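Remettre en état une cuisine pour enfant achetée d'occasion

Publié le 27 décembre 2019 dans Bricolage

Chaque année, entre Noël et les premiers jours de janvier, les petites annonces se remplissent de cuisines en bois miniatures dont les propriétaires ont grandi, ou reçu mieux. C'est le moment d'acheter. J'en ai pris une à 9 euros, descendue de trois étages par un père visiblement soulagé, et j'ai passé à la remonter plus de temps que pour ma propre cuisine, dont deux portes ferment toujours mal.

Ce qui suit vaut pour à peu près tous les modèles à montants en bois, avec hotte, crédence, plaque et évier. Les marques changent, la vis qui manque est toujours la même.

Ce qu'il vous faut

Un tournevis cruciforme et un jeu de clés Allen (celle d'origine a disparu, inutile de la demander au vendeur)
De la colle à bois blanche, prise rapide
Du papier de verre grain 120 et grain 240
Du savon noir, un chiffon en microfibre, une vieille brosse à dents
Des crochets à visser, petit modèle
Du ruban de masquage
Un sac à congélation pour la visserie
Du café

Étape 1 : démonter, mais pas trop

La tentation est de tout mettre à plat pour repartir proprement. Résistez. Ces meubles sont conçus pour être montés une fois, un 24 décembre vers minuit, par quelqu'un de fatigué. Le panneau de particules garde mal le pas de vis, et chaque démontage complet lui retire un peu de dignité. Séparez la partie haute de la partie basse, sortez les portes, l'évier et le robinet, et laissez le reste tranquille.

Toute la visserie va dans le sac à congélation. J'ai compté la mienne un soir de faiblesse : 137 pièces, chevilles comprises, pour une notice qui en annonçait davantage. Le meuble tient debout quand même. Je n'ai pas cherché à comprendre.

Étape 2 : nettoyer

Savon noir dilué, chiffon bien essoré, et on passe sur le bois dans le sens du fil. Jamais de chiffon trempé sur les chants : l'eau s'y glisse et le panneau gonfle comme une brioche, sans l'intérêt de la brioche.

Pour les autocollants, et il y en aura, un sèche-cheveux à puissance moyenne pendant une minute, puis l'ongle. Mon exemplaire portait une collection complète de dinosaures sur la porte du four. Le diplodocus a résisté. Il fait désormais partie du projet.

La brosse à dents sert aux boutons, au tour de la plaque et à la base du robinet, trois endroits où l'on retrouve de la pâte à modeler d'époque. Laissez-la sécher si elle est encore molle, elle part mieux par éclats.

Étape 3 : recoller et resserrer

Les montants latéraux prennent du jeu parce que les enfants s'y suspendent. Retirez la vis, déposez une goutte de colle dans le trou, glissez-y un morceau de cure-dent, arasez, attendez une nuit, revissez à la main. La visseuse électrique est interdite de séjour, la mienne a traversé un panneau en moins d'une seconde et j'ai dû inventer une décoration à cet endroit.

Pour les bords râpeux, grain 120 puis grain 240, sans appuyer. On cherche à éviter les échardes, le vernis de piano n'est pas au programme.

Étape 4 : la hotte, la crédence et les ustensiles

C'est l'étage noble, celui que tout le monde regarde en premier, et celui que l'on monte de travers. Posez la hotte avant d'accrocher quoi que ce soit dessous, et vérifiez l'horizontale sur les joints du carrelage imprimé de la crédence. Sur du métro blanc à joints gris, trois millimètres d'écart se voient depuis le couloir.

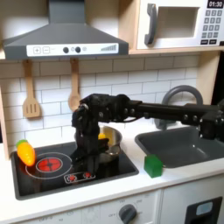 La hotte gris foncé, la spatule ajourée et la cuillère en bois devant la crédence ; le micro-ondes affiche 01:30.

Les ustensiles se suspendent côte à côte, avec assez d'écart pour qu'un enfant en attrape un sans décrocher l'autre. Comptez 8 centimètres entre les crochets. Percez un avant-trou avec une pointe fine, vissez le crochet à la main, arrêtez-vous dès qu'il force. Si vos ustensiles n'ont pas de trou dans le manche, une boucle de ficelle de cuisine fera l'affaire.

Préférez de vraies petites cuillères en bois aux versions en plastique vendues avec les lots de fausses saucisses. Elles font plus de bruit, certes, mais vous avez acheté une cuisine à un enfant de trois ans, le silence n'était pas dans le contrat.

Étape 5 : le micro-ondes

Il se place sur l'étagère du haut. Beaucoup de gens le laissent simplement posé. Il finit alors par terre, en général pendant la préparation d'une soupe de Lego. Deux bandes de velcro adhésif sous l'appareil suffisent, à condition de dégraisser l'étagère à l'alcool ménager et de patienter une heure avant de tirer dessus pour voir.

Si l'affichage est un simple autocollant et qu'il se décolle dans un coin, une pointe de colle en bâton et une carte de fidélité périmée pour lisser. Quant à l'heure indiquée, vous n'y changerez rien. Chez nous, tout cuit en une minute trente, du poulet rôti au gâteau d'anniversaire, et les convives ne se sont jamais plaints.

Étape 6 : plaque, évier, robinet

L'évier se repose dans sa découpe sans colle, vous serez content de pouvoir le sortir le jour où quelqu'un y versera du vrai lait. Le robinet se serre par-dessous. Une rondelle en caoutchouc entre l'écrou et le plateau l'empêche de tourner comme une girouette.

Pour la plaque, un coup de chiffon sec. Évitez les produits pour vitrocéramique, qui laissent sur le plastique un voile blanc impossible à ravoir. Je parle d'expérience.

Étape 7 : fixer au mur

Ne sautez pas celle-ci. Une équerre en haut de chaque montant, une cheville adaptée à votre mur, et le meuble ne basculera pas quand le chef décidera d'escalader le plan de travail. Comptez environ 3 quarts d'heure si vos murs sont droits. Les miens ne le sont pas, j'y ai laissé un après-midi et une cheville Dirkik qui habite maintenant dans la cloison.

Commentaires

Yao-tsung Tu
Merci pour l'astuce du cure-dent, ma porte de four tient enfin. En revanche le velcro n'a pas accroché sur mon étagère, le bois était ciré.

Réponse de l'auteur
Sur du bois ciré, un léger coup de grain 240 à l'endroit des bandes, puis alcool, puis velcro. Sinon deux petites vis par-dessous, mais vérifiez leur longueur avant. Deux fois.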